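Robots are getting closer to doing the tidying up
By Samran Srisuk
11 Jun 2018

Anyone who has ever come home to a hallway full of kicked-off shoes will want to know how this one goes. A small team at Sornodine is teaching robot arms to do the dull little jobs that eat up an evening, and they have started with footwear. Sandals, to be exact!

It sounds like the easiest job in the house. Pick up a shoe, find the other one, put them side by side. A four-year-old can do it (when they feel like it). For a machine it is a proper headache. A slide has no laces to hook and no handle, the strap is wide and soft, and the thing can be lying at any angle when the arm gets to it.

The project is called Ala, and it has been going for 2 years. Fongchan Limsakul, who leads it, is refreshingly open about where things stand. "We can do it well on a table," she told me. "A table is kind to us. Nothing is hiding under a table."

The next goal is a set of 1000 pairings in a row without a person stepping in. The best run so far is 395, and it ended when an arm closed on thin air and then very carefully put nothing down next to a left shoe. I would have loved to see it.

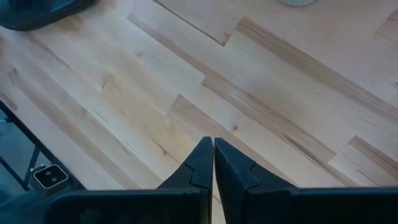
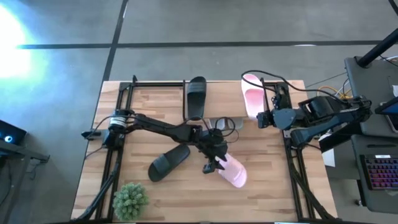
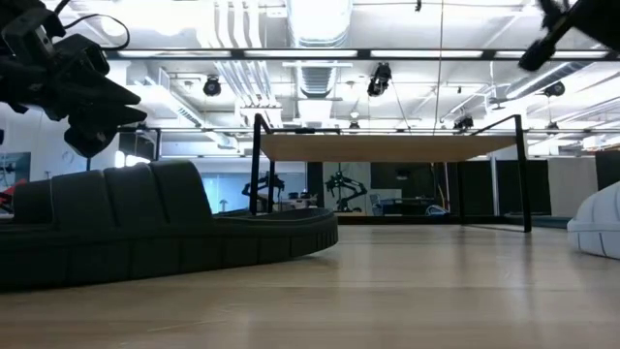 Reading time: 3 minutes

The sandal job uses two arms working over a wooden tabletop, with black slides and pale pink ones to sort out. Having two colours helps, says Limsakul, but colour only gets you halfway. The arms still have to work out which way each toe is pointing, and a good grip on the front of a strap can be a terrible grip two centimetres further back.

Then there is the floor. Most of the mess in a real home ends up down there, and pale, shiny boards turn out to be surprisingly hard work for a machine that has to judge distance. Light bounces off them, and the grain can look like an edge where there is no edge at all. A knot in a plank might be a crumb, or a bead, or just a knot. The team has been spending a lot of time on that last one – a robot that keeps trying to pick up part of your floor is not going to win many friends.

So can machines do our chores yet? For now, some of them, slowly, with somebody close by. Limsakul puts the average at 75 seconds for one pair, from first reach to final nudge. I timed myself at home and got it done in four, but then I was also in a hurry and put them down the wrong way round.

What impressed me most was how wide the team's plans are. Folding tea towels is next on the list, then unpacking shopping. Tradero, a chain of homeware shops, has asked whether the same arms could straighten up the shoe shelves after closing, when customers have tried on everything and put back very little of it. That is a neater problem than a family hallway, with better lighting and no dog, and Limsakul thinks a shop could well be where this sort of machine earns its keep first.

A trial is pencilled in for August at Tradero's Thongsuk branch, on one aisle to begin with. Staff there will be able to stop the arms at any point and will note down every pair that comes out mismatched. The team wants the awkward cases most of all – the odd sizes, the sandals with a twisted strap, the single shoe with no partner anywhere in the building.

I have asked to go along, and I'll be bringing my own worst pair of flip-flops.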